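8 February 2026

Rental count for Gincombe, second pass. I compared the short-term permits with the long-term leases for the same streets. The permit list has 311 addresses, the tax list only 300. I have not yet found why.

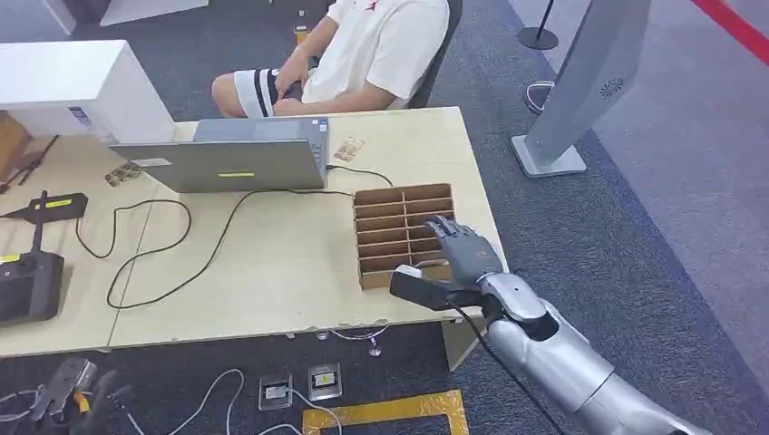

Zostberg is easier, the file is clean there. One rule to remember: a stay under 30 nights counts as short-term, also when the same guest books again.

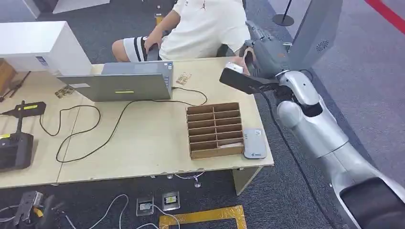 Chandrasekhar Naidu thinks the old permits from September were never removed from the Gincombe list. I will check the expiry column first. If he is right, my rent chart for Abella needs the same correction, it uses the same export.
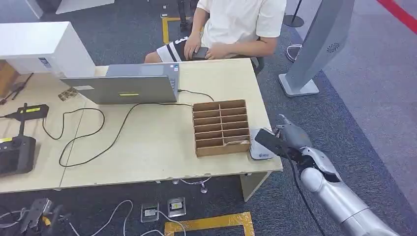
Still open: 2 duplex lots in Abella, listed once as one home and once as two. Ask the permit office which is valid.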